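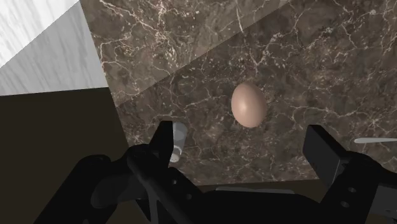

Week 4 handout: Eggs, and why they do what they do
Kitchen Basics for Returning Adults, evening section

Hi all. These are my notes from last class, cleaned up a bit, plus the stuff I ran out of time for (again). If you missed it, read the whole thing. If you were there, skip down to the custard part, where I got rushed and said "temper" three times without saying what it meant. Sorry, Marlene!

Start with what's inside

An egg white is mostly water with protein dissolved in it. The yolk has protein too, but it also carries nearly all the fat, plus lecithin, the stuff that lets oil and water get along in mayonnaise. Raw egg proteins are like little balls of yarn, all wound up and floating past each other. Heat them and they start to unwind. Once they've unwound they grab onto their neighbors and make a net, and the net holds the water. That's a set egg.

Keep heating and the net pulls tighter and tighter until it wrings the water out. That's the puddle next to your scrambled eggs. It's also why the whites go rubbery, and why a baked custard gets those tiny holes and weeps onto the plate.

Whites start to thicken in the mid 140s Fahrenheit, yolks a little higher, closer to 150. Not all the white proteins set at the same point, either, so you can have a white that's opaque and still pretty loose. People either love that or push the plate away.

Shell color

I got asked this by four different people during the break, so let me put it in writing. Brown or white comes down to the breed of hen. It has nothing to do with taste or nutrition. Yolk color comes from feed, so a hen that eats a lot of greens or corn will give you a deeper yellow. Pay for the eggs you like, but don't pay extra for brown on the theory that it's healthier.

Old eggs, new eggs

An egg loses moisture and carbon dioxide through its shell as it sits. Two things follow. The air pocket at the wide end gets bigger (so an old egg stands up or floats in a glass of water), and the white gets less acidic and thinner. For poaching you want a fresh egg with a nice tight white. For hard-cooked you want one that's been in the fridge a week or more, as it peels easier.

Float doesn't equal spoiled, by the way. It just means old. Crack it into a cup and smell it. You will know.

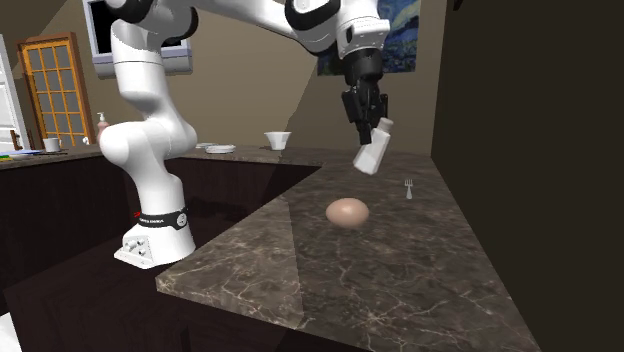

Boiled eggs, my way

Golshifteh Babaei asked for exact steps, so:

Bring the water to a boil first. Lower the eggs in from the fridge with a spoon. Turn it down so the water is barely bubbling. Six and a half minutes for jammy, eleven for firm all the way through. Straight into ice water, and leave them there longer than you think you need to – ten minutes is good. Crack all over, peel from the wide end.

Starting in hot water is the part that matters for peeling. With a cold start the white heats slowly and tends to bond to the membrane. I did it the cold way for years because my mother did, and I have thrown away a lot of egg with the shell.

The green ring around a hard yolk is iron from the yolk meeting sulfur from the white. Harmless, ugly, and a sign you went too long or skipped the ice.

Custard and tempering

OK, the rushed part. Tempering means warming the eggs up gradually so they don't hit hot milk all at once and turn into bits. You whisk the yolks and sugar in a bowl, then pour in the hot milk in a thin stream, whisking the whole time. After the first cupful the eggs are warm and you can relax and go faster. Then it all goes back in the pot over low heat.

Our class recipe was 500 ml of whole milk, five yolks, a third of a cup of sugar, a pinch of salt and vanilla at the end. No starch. Cook it to 180 and stop. It should coat the back of a spoon and hold a line when you drag your finger through it. Have your strainer sitting over a clean bowl before you start, as those last few degrees go by fast.

Sugar slows the setting down by getting in between the proteins, so a sweet custard gives you a bit more room than a savory one. Starch does the same thing even more, and that's how pastry cream gets away with boiling.
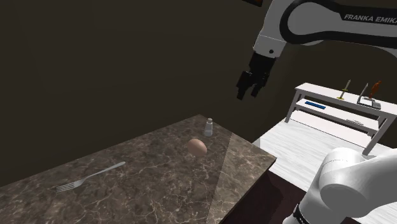

If it goes grainy, pull it off the heat, strain it and hit it with a stick blender. It won't be perfect but it'll be fine over pie.

For next time

Read the chapter on foams and bring an apron. We're doing meringue, so please wipe your bowls out with a little vinegar at home, and if all you have is plastic, leave it there and borrow one of my metal ones. Grease hides in plastic and it'll flatten your whites.

Also try one batch of eggs at two different times and write down what you got. Two lines is plenty. Marlene Teuber has the sign-up sheet for the June potluck, and we still need somebody on salad.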